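Home | About | News | Projects | People | Contact

Last updated: 2018-02-05

Clevell robots learn to hold a bowl from 80 practice runs

I'm Narayanan Rao, I look after the manipulation work here at Clevell, and I've been allowed to write this release myself, so please forgive me if I get carried away. We've got a result we're really pleased with – our robot can now learn to pick up a new kind of bowl after being shown how only 80 times.

If you've followed us for a while you'll know that the old way took us 2000 demonstrations for each type of object. A person guides the arm through the job, over and over, and the software learns from what it sees and feels. It works well enough, but it eats up weeks and it's very hard on the shoulders (mine especially!).

The new method is called Lorance. We start with one general model, trained on 1242 recordings of everyday kitchen things being lifted, shifted and put down again. When something new comes along, Lorance works out which of those old recordings are most like it and leans on those, so the fresh demonstrations only have to fill in the gaps. Kalniņš, our partners on the software side, built the matching step, and it's a lovely bit of work.

Bowls were the obvious place to begin. They're curved, the rim is thin, and a shiny metal one is a nightmare for a camera because it shows you the whole room back again. Last November our success rate on steel was so poor that I nearly took it out of the tests. I'm glad we kept it in.

For the main trial we ran 100 attempts on each bowl, moving it to a new spot on the table every time, including right out near the edges.
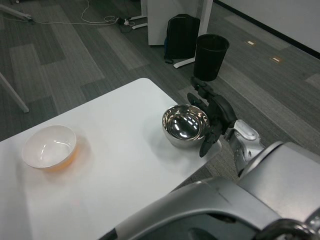 The robot managed 91 good lifts with the ceramic bowl and 84 with the steel one. Most of the misses were on the far side of the table, where the wrist has to turn quite a long way and the fingers come down a touch late. We think a better choice of starting pose will sort out a fair few of those, and that's what we're working on now.

I should say what we haven't done as well. All of these tests used one robot in one room, and we haven't yet tried bowls with anything heavy or sloppy in them. Our friends at Vetotska are going to repeat the trial on their own arm with their own crockery, and I'm very keen to see how they get on – if it falls over there, we'll publish that too.

The write-up and the full set of recordings will be free for anyone to download from our Projects page once the Vetotska runs are finished. Journalists and researchers who'd like to come and see Lorance working are very welcome, just get in touch through the Contact page and ask for me.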